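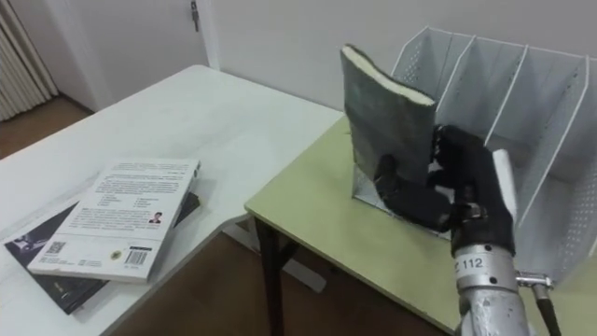 Mestberg Desk Organiser, White

For the books and magazines that have been living in a heap at the end of the table, waiting to be dealt with. The Mestberg is a white metal file organiser with slanted dividers, so things lean back at an angle and look as if someone meant it.

The side panels are perforated with small holes in neat rows. They keep it from looking like office furniture, or at any rate like the sort of office that makes you sign for a stapler.

It takes magazines, folders, paperbacks and the thick hardback you have been on chapter two of since May. Heavy books go in first, spine up or spine out, we don't judge. A low lip at the front stops them sliding into your tea.

Small enough for a side table. Wipe with a damp cloth. No bleach, please, and no scouring pads.

Colour: white
Material: metal
Assembly: none
Guarantee: 90 days
Left in stock: 71

Also in the range: the Plitotgate letter tray and the Ultard bookend, which is sold singly, so do check your basket before complaining that only one arrived.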